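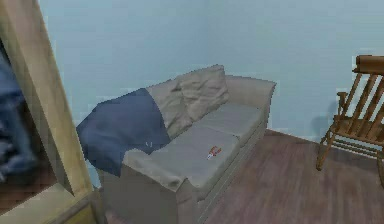

Section 4 of the Rallska home manual covers tidying a sofa, the chore owners ask for most and the one we trust least. Read all of it before you turn the task on. The robot can pick up a small hard thing from a flat cushion on a fair share of tries. Soft things are another matter. A navy blanket bunched over the arm of a pale loveseat is a two-second job for you, and the planner may stall on it. A beige pillow against beige upholstery is worse – the outline is hard to find, and the robot may try to grip the backrest.

Home | Manuals | Set-up | Parts | Contact

4.1 Before the first run

1. Install the Dindeo task pack and restart the base.
2. Open Rooms and mark the sofa. Mark each seat cushion separately.
3. Move rocking chairs out of the work area. The pack treats all chairs as fixed.
4. Set grip force to 2. Do not go higher on fabric.
5. Choose "Small items only." Leave "Fold" off.

Note: "Fold" is in the menu. In our trials at the Sestmont house it made a lump more often than a fold, and we still got a green check mark at the end.

4.2 Running the task

1. Stand where you can reach the stop button.
2. Press Start and wait for the chime.
3. If the arm pauses for more than 11 seconds over one item, press Stop and move the item yourself.
4. Look at the sofa before you accept the result.

CAUTION: Keep children and pets out of the room during a run.

Note: The pack was trained on 2,000 simulated living rooms. Yours was not one of them. Expect the first week to take longer than doing it by hand – the later weeks may too.

For the Myung gripper, see Section 6.

1,172 views | 11 comments | Share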